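Re: Soft shadows – how many samples do you lot use?

tinpot_lens
My renders take 34 minutes each and the shadows are still grainy. I've got one area light at 200 samples in Parunora. Is that too many or too few?

Villalobos
Too many. I use 40 and denoise. You'd struggle to spot the difference at normal size.

marrow_fen
Disagree. Denoising smears thin shadows, poles and rods especially. Fine for plain walls, not much else.

Spyros Dumitrescu
Depends on the light size. A bigger light gives softer edges but needs more samples. Plain walls make it easier to judge the shadows on their own. Three views, same room: 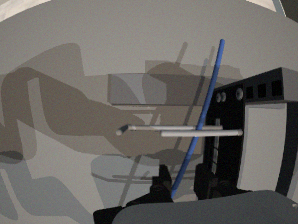
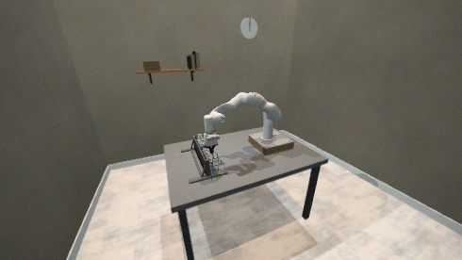
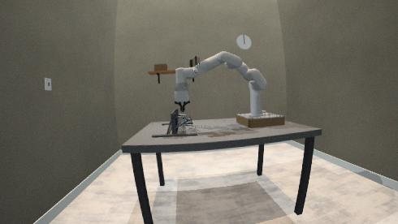 I'd sort out the light before touching the samples. Halve its size, do a small test render, then go up in steps. Turn off bounce light while you do it – it hides what the lamp is doing.

Villalobos
Still say 40 is plenty for a still.

marrow_fen
For a still, maybe. Try it on an animation and watch it flicker.

tinpot_lens
Halved the light and it's much cleaner. Will try 40 tonight.

Contact us | © Ovatow Forums | Back to top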